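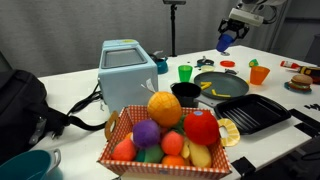

Tabletop with toy oven, kettle and blue cup.

Susik Platform Migration: Progress Report to the Feltmont Fund
Reporting date: 27 September 2023
Prepared by: Kendra Beaulieu, Program Lead

1. Status

Work under the second phase of the grant is on schedule in two of three areas. The move of the Susik services from single-host deployment to a managed cluster is complete for the staging environment. Production cutover has not started and depends on the storage work described in section 3.

2. Work completed

All 34 services now build from a shared pipeline and deploy to staging without manual steps. Configuration that was previously kept on individual machines has been moved into version control, and credentials have been transferred to a central secrets store. The former deployment scripts remain in the repository in read-only form until cutover.

The integration test suite was extended by 131 tests, most of them covering restart behavior and message ordering between services. Ten of the new tests are unstable under heavy load and have been set aside for review. They do not currently block a release.

Load testing was carried out with the Stodov traffic generator. The staging cluster held almost 900 requests per second before response times passed the limit agreed with the Fund. The limiting factor was the connection pool on the account database — the application services themselves had capacity left.

3. Delays and open issues

The persistent storage component is behind plan. Bélanger, the contractor for this item, delivered a first version in September, but volume snapshots could not be restored to a different node. A corrected version is under test. Until it is accepted, the project team will not move customer data to the new cluster.

Log retention also remains open. Current settings keep logs for a shorter period than the grant agreement requires, and extending the period will raise storage costs. A revised estimate will be sent separately.

4. Budget

Spending is within the approved amount. Savings on hosting during the staging period have been held in reserve for the possible increase in log storage. No transfer between budget lines is requested at this time.

5. Next period

The team will complete acceptance testing of the storage component, raise the connection pool limits and repeat the load test, and carry out one full rollback exercise in staging. The unstable tests will be repaired or formally withdrawn. A proposed cutover date will be submitted for the Fund's approval once the rollback exercise has been signed off.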